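Emero View Masking Module
Vostico / Software / Simulation add-ons
Part no. EM-647
Availability: download, licence key sent by email

Overview
Specifications
Downloads
Support

Overview

Emero is an add-on for training two-armed manipulation policies in simulation. It scores each camera view at each time step for how much it tells the policy, then lowers the weight of views that tell it little. The method was developed by Guðlaug Kvaran and Asger Oddsson at the Gedham laboratory and is supplied under licence by Vostico.

Most policies that take several cameras treat every view as equally good throughout an episode. During free motion a wrist camera often has nothing in view that bears on the task, and a policy trained on such views can attach meaning to the colour of a wall or the fall of a shadow. When the room is changed, performance drops. Emero is meant to reduce that drop without changing the policy network or the recorded demonstrations. 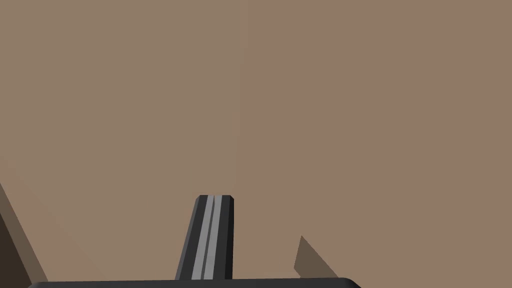 Scoring runs on the rendered views before they reach the policy encoder. A small network predicts the next joint command from one view at a time, and the error is compared with the error obtained from joint positions alone. If the view gives no improvement, its score is low. A view such as this, with one dark finger standing against plain brown and only darker corners low down to either side, is the usual case for a low score. The finger is always masked out first, as its position is already known from the joint readings. What remains is then judged by itself, and a nearly even surface with no marks on it gives the predictor very little to work with.

Scores are smoothed over a short window to stop a view switching in and out between steps. The window length is set in the configuration file. The default suits reaching and placing tasks; a shorter window is advised where contact is brief.

Result

The reference test used 600 simulated episodes in the Siriwardena interior set, with 40 held out in rooms whose wall and floor finishes were not used in training. Each policy was trained with 3 random seeds. With Emero enabled, the gap in success rate between familiar and unfamiliar rooms was smaller for every seed. Success in familiar rooms was unchanged within the spread between seeds. Per-seed figures are given in the technical note under Downloads.

The gain came mainly from the approach phase. Once a gripper was close to the object, the wrist views scored high and the module had little effect. Tasks that begin with the object already in the gripper showed no benefit, and we do not recommend the module for them.

External views are scored in the same way. They tend to keep their weight for longer, as they show the arms against the room, but they carry their own difficulty: the robot's shadow moves with the arms and is a strong cue for the joint command. A predictor will use it if allowed to. Emero therefore includes an optional shadow pass, which renders each view again with cast shadows off and takes the lower of the two scores. 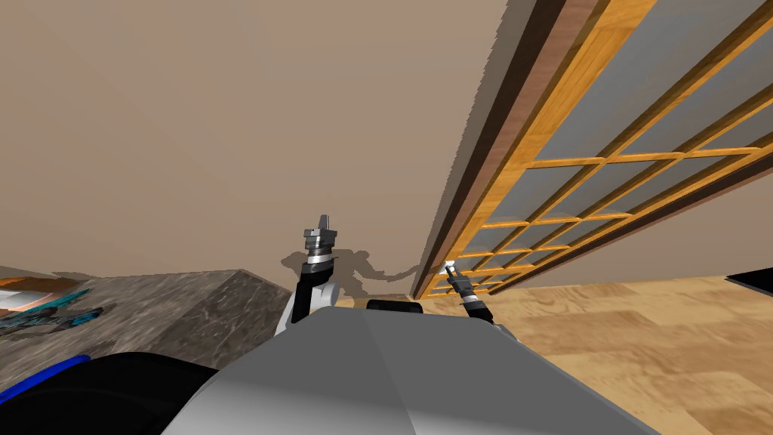 Tilted external view, both arms raised; the robot's shadow falls on the beige wall.

The shadow pass adds a second render for every view and is off by default. Arnar Skov's comparison found it worthwhile in rooms with large plain walls and of little use in crowded ones. If rendering time is the limit, apply it to external cameras only.

Specifications

Input: colour views from simulation, any number of cameras
Also required: joint positions, robot mask per view
Output: one weight per view per time step
Training: predictor is trained first, then frozen
Policy changes: none
Shadow pass: optional, per camera
Real camera input: not supported

Known limits

Scores are not comparable between robots. Retrain the predictor if the gripper, the camera mounting or the field of view is changed.

A low score does not mean that a view is faulty. It means that the view added nothing to the joint readings at that step.

Mirrors and glazed doors may give unstable scores where reflections are rendered. Turn reflections off during scoring.

Downloads

Technical note, revised June 6, 2019
Configuration reference
Siriwardena interior set, loader script

Support

Licensing: Gunhild Þórarinsdóttir
Integration and bug reports: Svend Thygesen

Please quote the part number and attach the configuration file. The next release is planned for September and will add per-task window lengths.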